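Murnwood workroom – notebook
Home | Notebook | Card Lines | Print Shop | Search

Saturday, May

Sympathy line, second pass. Started at nine with coffee and the whole pile of condolence messages we have ever bought, borrowed or written ourselves. The export says 523. I had hoped for fewer, the way you hope a closet holds fewer coats.

The plan was to sort them into what can be sent to anybody, what can only be sent to a close friend, and what should never be sent to a living person. The third group filled up first. A fair number of our messages were written by someone (me, in several cases) who wanted very much to sound like a gravestone. "Your loved one has merely stepped into the garden" reads fine until you picture a widow getting it on her phone at the supermarket, looking out the door at the parking lot.

Rules I'm using for this pass, so that Craig Pollock stops asking:

- No "at least." At least he lived a long life, at least she isn't suffering. Cut on sight.
- No "everything happens for a reason."
- No instructions. "Be strong" is an instruction. So is "smile through the tears."
- God only in the set marked for it. People who want Him there will look for Him there.
- Angels: one per page, maximum.

By lunch I was at the letter G, because I sort by first word, because that is how the export comes. G is for "Gone but," and there are a lot of those. 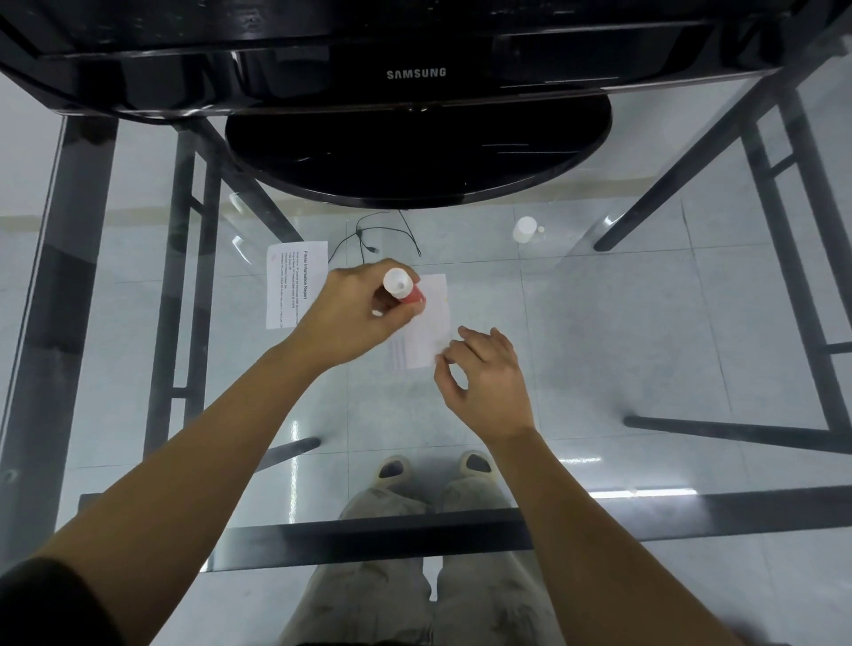 Desk, Samsung monitor, small bottle with a white cap.

After lunch, length. The text message set has to work as a single text, and the Flundeo people want everything under their limit. Their form takes 364 characters and then stops, without warning, wherever it happens to be. Last round that gave us a message that ended "and may you find comfort in the arms of." I'd call that the most memorable thing we have published. It got forwarded a good deal, mostly by people who were not grieving.

So I measured all of them. The longest is 1306 characters and contains a river, a candle, a lighthouse and a second river. I cut it down to "I'm so sorry. I keep thinking of him and of you." I felt bad for a minute, then read the original again and felt better.

What I keep noticing is that the short ones hold up. "I don't know what to say, but I didn't want to say nothing" has been in the file since the beginning, and I can't improve it. I tried. I moved the comma, ate a cracker, and moved the comma back.

Sent the afternoon batch around for comments.
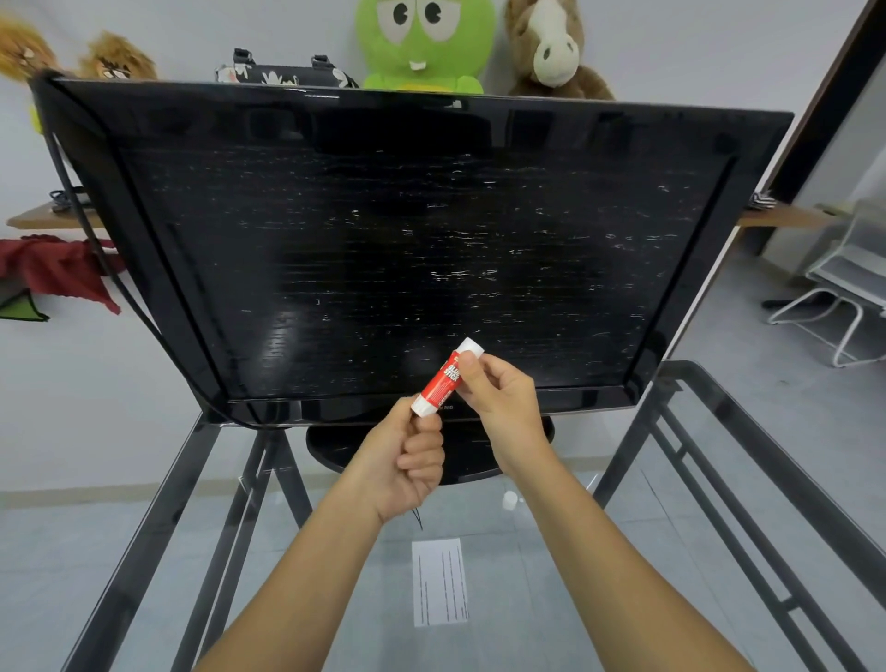

Reece Hollis wrote back that I was being too hard on the flowery ones. His aunt kept every card she got when his uncle died, and the one she read out loud to visitors was the worst of the lot, four verses with a sunset in each. She liked it because somebody had obviously stood in a store and picked the biggest one. He says we should keep a drawer for that person, and that a line made only of tasteful short sentences will start to sound like a dentist's office rescheduling.

I don't enjoy it when Reece is right before three o'clock. New category, then: "Generous." Verses allowed, sunsets allowed, one river. I pulled eleven back out of the reject pile and fixed the meter on the ones that limped. Two rhymed "heaven" with "seven" and I let one of those live.

Also from the replies: Wahyudi Lumbantobing wants more messages for people who aren't family. Coworkers, neighbors, the man who ran the shoe repair. He has a point there too. Nearly everything we have assumes you knew the deceased and loved them. Most people sending a message knew neither the deceased nor what to call the thing they're feeling. They know Linda from the third floor, and Linda's dad has died. Drafted these for him:

"I was sorry to hear about your dad. I never met him, but I've heard you talk about him."

"Thinking of you this week. Please don't worry about anything here."

"No need to answer this. I'm sorry about your mother."

The last one is my favorite. "No need to answer" may be the kindest thing you can put in a text, and we had it in exactly zero messages out of the whole file. We did have "reply soon, dear friend," which I have taken out and will not be discussing. 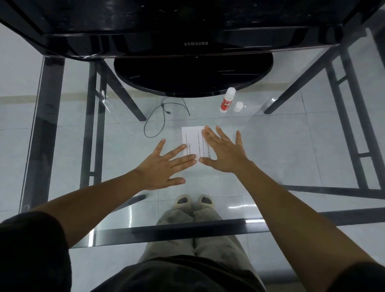

Then the pet set, which I had been putting off. Pet condolences sell better than human ones on the Prometti rack, and they draw more complaints, nearly all of them about the Rainbow Bridge. Half want it in. Half want it gone. Lewis Pringle suggests we sell the same card both ways and put a small bridge on the envelope so people know what they're getting. I wrote this down as a joke and an hour later I was sketching the bridge.

Things to watch in the pet set: don't say "owner," don't say "just," don't say "you can always get another." Leave a blank for the name and make it a long one. People name cats like they are naming ships.

Print numbers for the first run: Esquivel quotes us a better price at 700 of each design, so 700 it is. Matte stock. Gloss on a sympathy card smudges, and it makes the lilies look like salad.
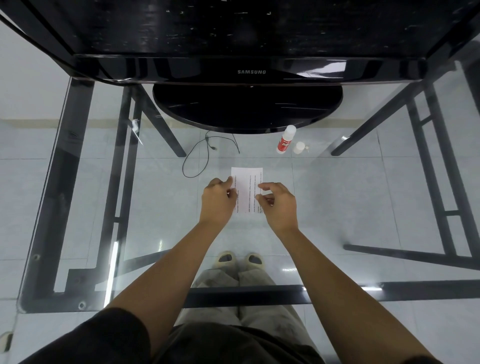

Do we print "With deepest sympathy" on the front of all of them? Only on the four plain ones, and the rest go out with a picture and no words on the front.

Ruairi MacBrayne asked for that in writing, so there it is.

Left to do:

- finish H through W (there is nothing under X, thank goodness)
- read the short set out loud, standing up
- second opinion on "passed" versus "died." I'm for "died." Craig is for "passed." We've had this out before and the office was chilly for a week.
- miscarriage messages: ask someone who has needed one before I touch a word
- find out who wrote "Death is but a bus we all must catch," and whether they still work here

Stopped at ten past six, in the middle of "In loving."

Recent entries
Thank-you notes that don't grovel
Birthday lines for people you barely know
Get well soon, but how soon
Retirement verses, first pass
Why we dropped the golf puns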